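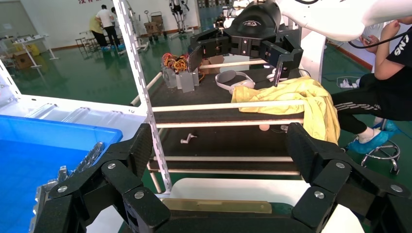 Can you hang cloths over a work table with dowel rods and a slotted metal upright?
A slotted upright and a few wooden dowels will do it, as long as the rods are smooth and you only hang light things on them.

I've had a few messages asking how the rods on my work table go together, so I'm putting it all in one thread. It's a small job and most of the time goes into sanding.

The upright is a white perforated metal one from a shelf I stopped using. Any shelf upright with a row of slots would work the same way. Check the slots for sharp edges before you start. Mine had a burr near one end and it caught a sleeve.

The rods are plain light wood dowels. I cut mine to 42 inches. The store will sometimes cut them for you but the ends come out rough and you'll be sanding either way.

Sanding: start with 200 grit to take off the fuzz, then go over them with 400. Go along the rod, not around it. Wipe with a dry cloth between the two.

I left the wood bare. I tried wax on a test piece and it came off on the cloth, a faint greasy line you could only see in daylight. Bare wood is fine indoors.

To hold a dowel at the slot I use a screw and a washer from the upright side, into a pilot hole in the end of the rod. Drill the pilot hole. I skipped it on the first rod and split the end about an inch in.

If your slots are long, the washer needs to be wider than the slot. That sounds obvious but I went back to the store over it.

Spacing. Leave enough room to get your whole hand between two rods. I had them closer at first and I kept pushing one cloth off while reaching for another. I moved them apart in March and have left them alone.

The two higher ones are near each other and the others sit lower. I use the high ones for cloth and the low ones for things I pick up and put down all day.

Yellow cloth is the one for dust. I keep one color for dust and another for oil, and they don't trade places. The yellow one is never folded. I drop it over the rods in a bunch and let a bit hang down the front so I can grab it.

Someone asked if a bunched cloth dries slower. It does. If it's wet I open it out along the whole rod. If it's only dusty I don't bother.

Wash the dust cloth on its own. No fabric softener. Softener makes it slide over the dust.

Next, the table. The top is dark brown and it shows every bit of lint and pale wood dust. I used to think that was a fault. Now I sweep it more often, so I suppose it's working.

Parts go in a blue plastic bin at the left. Metal pieces with teeth on them, all together. I had them in a drawer before and they scratched the bottom of it.

A plastic bin is good for this because you can tip it toward you. Lean the parts against one wall and leave the rest of the floor clear, and you can see what you have without stirring the whole lot.

I don't sort the toothed parts by size. Solomiia Skoryk does, in little jars, and she can find any piece in the dark. I tried it for a while and ended up with jars everywhere and the parts in the bin again.

Don't throw damp metal in a closed bin. Wipe it first. With an open bin it matters less but I still do it. Oil cloth for that, not the yellow one.

Headphones. These have no home yet. The white pair lies on its side next to the yellow cloth, and that's where it gets put down every time.

I'd like them on a rod. The trouble is that a thin rod leaves a dent in the headband padding if they hang there all week. That happened to my last pair.

Beathag Innes suggested a short length of pipe insulation pushed over the dowel. Cheap and it would spread the weight. I haven't done it, I'll report back when I have.

Until then I at least try to keep them off the spot where I sand. Dust gets into the cushions and doesn't come out with wiping. A soft dry brush does better.

Question from yesterday: why wood and not metal rods? Cloth grips wood. On a smooth metal rod a light cloth slides off if you bump the table. Also I had the wood.

Another question: will it hold a coat? Mine won't. One end is doing most of the work and a coat would pull it down. Cloths, string, a roll of tape. If you want coats, support both ends and use thicker rod.

Weight, since three of you asked. I hung a bag of flour off the far end of a test rod and it sagged. A 200 gram bag of screws made no difference I could see. I keep everything on there lighter than the screws.

Cost: dowels were 62 cents each in the clearance bin at Lamont. They were cheap for a reason. Roll every one on a flat floor before you buy it. A bent one wobbles as it goes and you'll see the gap under it.

I put back more than I bought. Nobody at the store minded me rolling them down the aisle.

Spare rods: don't lean them in a corner for months. Mine bowed. Lay them flat at the back of the table or under it. I have a pale one lying at the back now and it's as straight as when I bought it.

Today's tidy, Jul 27, 2020, for anyone who wants the order I do it in. Cloth off, shake it outside. Small things into the bin. Brush the table from back to front. Wipe. Cloth back on.

I do the brush before the wipe every time. If you wipe first you make paste.

The screws at the upright loosen a little over a season. I check them when I do a bigger clean, a quarter turn and done. Don't force it, it's only wood on the other end and it strips.

If one does strip, a bit of toothpick and wood glue in the hole, let it set overnight, snap it flush, put the screw back in. That's how my lowest rod is held and it's been fine.

A couple of people asked whether to paint the rods to match a white upright. You can. The paint will rub where the cloth goes over it, and then you have white specks on the cloth. I'd leave them.

Someone wanted to know if the rods get in the way of working. The low ones do a bit. If I have something tall on the table I take out the lowest one and lay it at the back. One screw.

Things I'd change: a longer upright, so the top rod could be higher. And a lip on the front edge of the table, because small parts roll off a bare edge and I'm tired of looking for them with a flashlight.

Ordered a strip of edge trim for that. It's the plain kind, brown. Should be here by the end of the week if the mail is on time.

Correction to the sanding post: a reader points out that you should do the ends too, before you drill. Right. I do them first and forgot to write it down.

Replies are open. If you've hung headphones on a dowel without denting them, tell me what you put under the band.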